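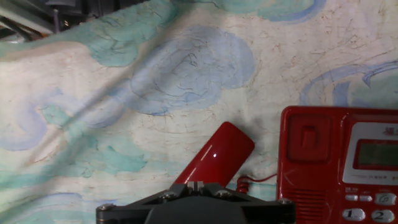

Readability of Attendance Notices Sent to Families in the Nutholm School District

Student project report
Salim Rweyemamu
May 10, 2024

1. Background

School districts send written notices when a student has missed a set number of days. The notice usually states the absences on record, the attendance rule that applies, and what the family is asked to do next. Families who do not understand the notice may miss a meeting, or may send the wrong form back. The office then repeats the contact by phone, and the case stays open longer.

The project looked at the wording and layout of the notices used in the Nutholm district. It did not look at attendance rates or at whether the rules themselves are fair. Both topics came up in the planning stage and were dropped for lack of time.

2. Material

The district office supplied eight notices in their current form, with student details removed. Together they contain 2799 words, counting headings and footers. Three are sent by the elementary schools, three by the middle school and two by the high school. All are in English. A translated version exists for one of the elementary notices, but it was not included.

The notices are produced with Trurnow, the record system used by the front offices. Trurnow stores each notice as a template and fills in the name, the dates and the number of absences. The fixed text can be edited by the district only, so two schools have added a cover sheet of their own. The cover sheets were read for context but not scored.

3. Method

Each notice was scored in two ways. The first score was a grade level based on sentence length and word length. The second was a checklist of content items: purpose stated in the first paragraph, action required, deadline, contact person, and consequence if no action is taken. An item was marked as present only if it could be found without reading a second document.

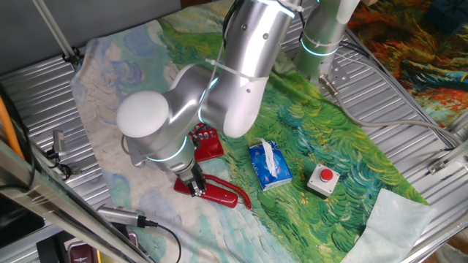 The grade-level score was calculated on the fixed text alone. Names and dates filled in by the system were replaced with short placeholders, as long family names would otherwise raise the score. Bulleted lines were treated as full sentences. A second reader from the same course repeated the checklist for all notices, and differences were settled by going back to the text. Most of the differences concerned the deadline item – "promptly" was counted as a deadline by one reader and not by the other. It was finally marked as absent.

4. Results

The target set at the start was a grade level of 7 or lower. Only two notices met it, both from the elementary schools. The high school notices scored highest, mainly due to quoted policy language. In one of them a single sentence covers excused absences, unexcused absences and late arrival.

The contact person was present in all notices. The deadline was the weakest item. The required action was usually present but was often placed in the last paragraph, after the policy text. 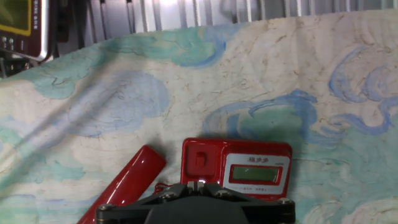
Layout was reviewed separately from wording. The notices use the same type size throughout, and the heading is the name of the policy instead of the purpose of the letter. A reader therefore has no clear starting point. The printed cloth in the picture gives a simple comparison: the wide turquoise cloud near the top is outlined in deeper blue, while the large cloud below and to the left of it is pale and drawn in wispy strokes. A notice can separate its main message from its supporting text in a similar way, with a strong heading and a plain summary line, and with the policy text set lighter underneath.

5. Draft revision

One middle school notice was rewritten as a trial. The purpose and the deadline were moved to the first paragraph, and the policy text was cut to a short summary with a reference to the handbook. The draft was checked against the Trurnow field list so that no new fields would be needed. The revised text met the grade-level target.
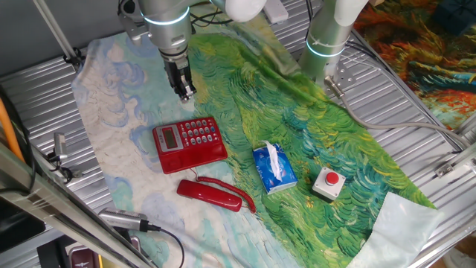 Figure 4. Printed fabric mat and robot arms with pale blue light rings.

The draft has not been tested with families. The middle school mails notices to around 600 households in a school year, and a comparison of the old and new versions could begin in November if the district agrees. Response time and the number of repeat calls would be suitable measures. Both are already logged by the front office, although the call log does not always give the reason for a call.

6. Limitations

Grade-level formulas do not measure understanding. A short sentence with an unfamiliar legal term can score well and still be unclear. The checklist is also limited, as it records whether an item is present and not whether it is easy to find. The placement remarks in section 4 are based on reading notes and were not scored.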